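# Two Grippers and a Bar of Soap: The Zurkon Hand-Held Kit Reviewed

Most small automation shops that want demonstration data for a two-arm cell face the same problem. Teleoperating the real arms is slow, and the arms are usually busy. The Zurkon kit from Plamon takes the arms out of the process. The operator holds one gripper in each hand and does the task directly, and the recorded motion is later mapped onto the cell.

Plamon sells the kit as a pair of wired grippers, a set of spare finger pads, a calibration card and a one-year license for its Stamden recording software. We ran it on a bench task that has little to do with factory work but shows up weaknesses fast: handling an oval bar of soap at a slotted container. Soap is smooth, curved and easy to mark. A pad that grips cardboard cartons all day can skate off it. 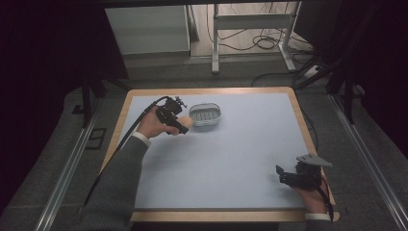

Rinaldi, after reading a draft of these notes, objected that soap flatters the kit, as its give hides errors in closing force that a rigid part would expose. The point is fair. We added a run with machined aluminum blanks, and the rate of usable recordings fell by 12 percent.

On the soap task, we logged 164 attempts over 2 sessions. Stamden rejected 57 of them, mostly for tracking dropouts when one gripper passed behind the other. The software flags a dropout when it occurs, so the operator can stop and restart. It does not say which gripper was lost. You find that out by opening the file.

Cable routing matters more than the manual suggests. With the leads run off the near edge of the table, neither hand was hindered in straight reaches. Crossing the arms pulled one lead across the work surface and meant resetting.

## Fingers and pads

The fingers are the consumable part of the kit. Each has a blocky tip with small holes in its upper face, and the gripping face does the wearing. Before a session, open the jaws fully over a plain white surface and look at the inner corners. Lifted edges and frayed strips are easy to see against it, and a loose edge will catch on a soft part before it causes trouble on a hard one.
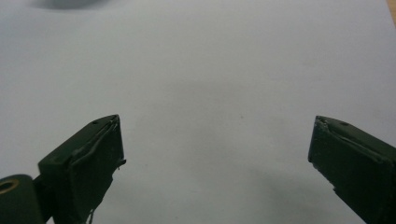

## Wide objects and approach angle

The jaws open wider than the bar of soap, which leaves room for a sloppy approach. That margin is useful in training new operators and less useful later. Recordings made with the jaws well off center replayed poorly on our cell, where the arm has less freedom at the wrist than a person does.

The sloped inner faces help with rounded parts. They also take up view. From the gripper's own camera, a pad that comes in ahead of the part can block much of it, and the pose estimate then depends on whatever edge is left showing. 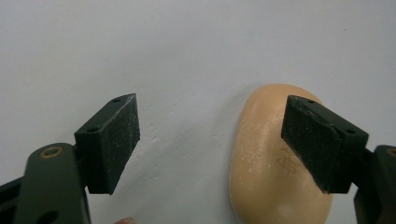 *Jaws open on either side of an upright bar, with the right pad covering part of it.*

Stamden lets you set a minimum visible area for the part and discard anything below it. The default is too loose for small objects. We raised it until the replay errors stopped clustering around the final approach, then saved the value as a task profile.

Pad changes are a screwdriver job. Recalibration after a change is required, and the software will not start a new session until it is done. Replacement pads are sold in pairs only.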